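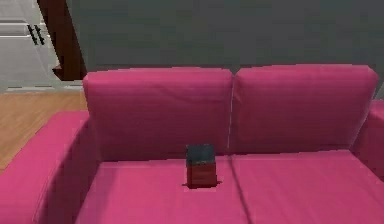
El sofá rosa del piso simulado, con la caja pequeña sobre el asiento.

Inicio > Blog > Robots en casa

Llevo desde febrero dedicando las tardes a una pregunta que me hacen en todas las comidas familiares: cuándo va a haber una máquina que recoja la casa. No que aspire el suelo, eso ya lo tenemos, me refiero a recoger: la caja que alguien dejó en el sofá, la manta, el portátil que no debería pasar la noche en la mesa. Mi respuesta corta es que todavía no. La larga ocupa esta entrada.

Trabajo con un simulador que se llama Mendine. Es un piso dibujado por ordenador, con su sofá, su mesa y sus armarios, y dentro se le dan órdenes a un programa que decide adónde ir y qué coger. El programa que uso yo se llama Eynon y lo mantiene un grupo pequeño de Gustbridge. Lo bueno de trabajar así es que no se rompe nada. Lo malo es que tampoco se aprende todo, porque en un piso dibujado los cojines se hunden lo que alguien haya decidido que se hundan.

La primera tarea que preparé era la más simple que se me ocurrió: «coge la caja del sofá y llévala a la mesa». Una persona la resuelve sin dejar de hablar por teléfono. Para el programa son cinco o seis problemas seguidos. Tiene que saber qué es un sofá, encontrarlo, encontrar la caja, acercarse lo justo, cogerla sin tumbarla y acordarse después de adónde iba. Si falla en el cuarto paso, lo anterior no cuenta.

Lancé 900 intentos con el mismo piso y la caja en sitios distintos. En 600 la caja acabó en la mesa. A mi hermana le pareció mucho y a mí me parece poco. Si alguien en casa me trajera dos cajas de cada tres y dejara la otra en el suelo del pasillo, dejaría de pedírselo antes del fin de semana.

Los fallos se reparten de forma curiosa. Yo esperaba que casi todos estuvieran en el momento de agarrar, y una parte sí está ahí. Pero muchos llegan antes, cuando el programa va mirando la casa y tiene que decidir si lo que ve le sirve. 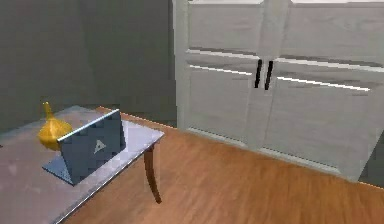
Una mesa, por ejemplo. De la mesa muchas veces solo se ve una esquina, y con eso hay que entender que hay un tablero, que sigue más allá y que queda sitio libre donde apoyar algo. Nosotros completamos lo que falta sin darnos cuenta. Eynon lo hace a ratos. En unos intentos llegó hasta la mesa y se dio la vuelta para seguir buscando una mesa, y eso en el registro se lee con bastante desesperación.

Con los armarios pasa algo parecido. Reconocer una puerta con tirador se le da bien. Abrirla es otra tarea y la tengo apartada: hay que colocarse donde la puerta no te golpee, tirar siguiendo la curva y soltar a tiempo. Lo probé 20 veces un domingo por la mañana y lo dejé para más adelante.

Myfanwy Beddoe, que lleva años con robots de taller en Lornora, me escribió cuando le pasé los números. En su nave las máquinas mueven piezas durante todo el turno y casi nunca fallan, pero la pieza es siempre la misma y viene siempre por el mismo lado. Me decía que si alguien le cambiara la bandeja de sitio cada noche, como hacemos en cualquier casa con las cosas, tendría los mismos resultados que yo o peores. Creo que tiene razón. El taller se ordenó para la máquina hace mucho tiempo, y a mi salón no pienso hacerle eso.

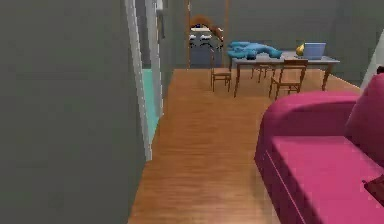
Lo siguiente que quiero probar es la ropa y las telas. Una caja tiene lados y se deja coger por dos de ellos. Una tela arrugada no tiene forma fija, y en cuanto la tocas ya es otra. Además están las sillas, que hay que rodear, y el camino entre el sofá y la mesa, que parece amplio hasta que el programa calcula mal un giro. Para esta parte tengo previstos 2.000 intentos y calculo que el ordenador estará encendido aproximadamente una semana.

Sobre comprar algo ya, que también me lo preguntáis: yo esperaría. Una aspiradora automática hace una sola cosa y la hace razonablemente. Un aparato que prometa ordenar la casa entera tendría que enseñarme primero sus intentos fallidos, y los vídeos de presentación no suelen incluirlos - los míos los iré colgando en el blog según salgan.

Si alguien ha trabajado con telas en Mendine, que me escriba. Sobre todo me interesa saber qué ajustes de fricción ha usado, porque los que vienen de serie no me convencen.

14 comentarios · Compartido 37 veces

Este sitio utiliza cookies propias y de terceros. Si continúas navegando, aceptas su uso. Aceptar | Más información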